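Tullell Shift Board, six months in

I run operations for a firm of 56 people that repairs catering equipment, and I have been asked to find us a better way of doing the morning handover more often than I've been asked to find us more money. We have had a whiteboard. We have had a spreadsheet, which was the whiteboard with a password. In April we took out a subscription to Tullell, an online shift board for small workshops, and I have now used it long enough to be rude about it with a clear conscience.

The idea is simple. Every job is a card, every card has an owner, and when a shift ends the owner has to write a line about where things stand before the card will let go of them. It sounds petty. It is petty, and it's the best thing in the whole product. Our old handover notes ran to "see Dave", and we haven't employed a Dave for years.

Setting up took a morning and most of an afternoon. The import tool claims to take any spreadsheet, and it took ours in the sense that a letterbox takes a sofa. Reto Eder, who looks after our stores, ended up typing in the parts list by hand while making small noises. If you have fewer than 1000 lines, I'd do the same and skip the importer. Ours came to more than that and he has mentioned it since.

Day to day, it's quick. The board opens on a phone without fuss, the text is large enough for people who left their glasses in the van, and the search finds things even when they've been spelt by an engineer at ten to five. Late jobs turn a sort of disappointed orange. I was braced for red and flashing, and I think the orange works better - it's the colour of a manager who isn't angry.

Now the grumbles. The reports are dreadful. There are 32 of them and I have found a use for two. One is called Flow Confidence, and I've read the help page for it several times and have none. You can't hide the others, so each month I scroll past the lot like a man looking for his own name on a war memorial.

Notifications are all or nothing. Ottilie Berchtold, our scheduler, switched hers on for a day and got one every time anybody moved a card, including when she moved it herself. She now has them off and walks over to people, as she did before we paid for anything.

Support is decent, if slow before nine. I had a real reply each time, from someone who had read the question. The price goes up once you pass 2000 open and archived cards together, a detail that lives on the second page of the terms. Archive doesn't mean what you'd hope. Export your old jobs and delete them.

I tried Conora before this and found it prettier and much fussier. Stinard does proper stock control, which Tullell only waves at, but wanted a consultant on site for a week and I've met consultants. If stock is your main headache, go and look at it anyway.
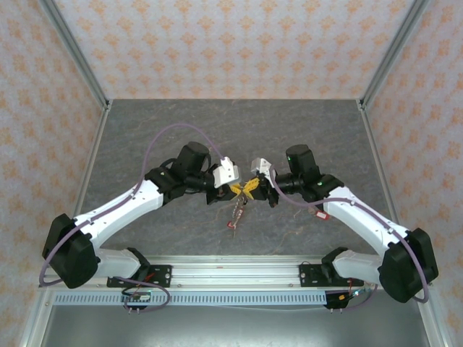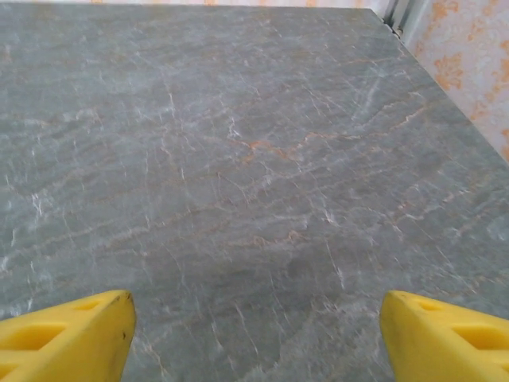 Two yellow gripper fingers over the stone-patterned top in the second picture, the pair of arms in the first.

Four stars out of five. We've renewed for a year, on the plan without the extra reports, which still has all the reports.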